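### 3.2 Staying after the argument is over

I went into the Navarro interviews expecting big turning points, because that's what people give you when they stand up and testify at church. What I got was a lot of Tuesday-dinner sort of talk (rides home, borrowed chairs, somebody remembering your mother's surgery). Of the 114 former critics who filled in our survey, only 3 named a sermon as the thing that changed their minds!

I coded all 1382 journal entries myself, mostly in December, and the word "welcome" kept turning up next to food. I started a separate code for it, which I called table talk.
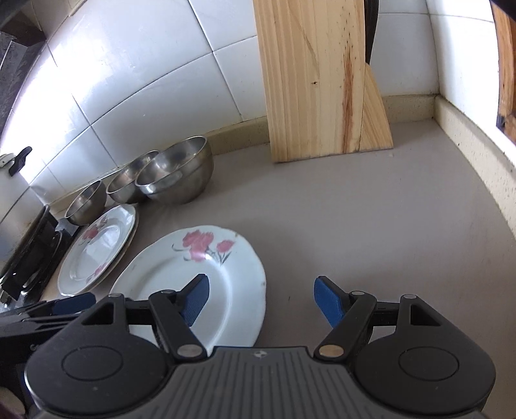 **Figure 3.** Plates with pink flowers on a countertop.

Charito Padilla, reading an early draft, objected that I was making faith sound like a potluck, and that people who pray for years before they set foot in a church would not see themselves in it. I think she's right about the praying. I went back and split the code in two, and private prayer came out well ahead among people over sixty – see the Irnent subgroup, where I'd missed it completely the first time through.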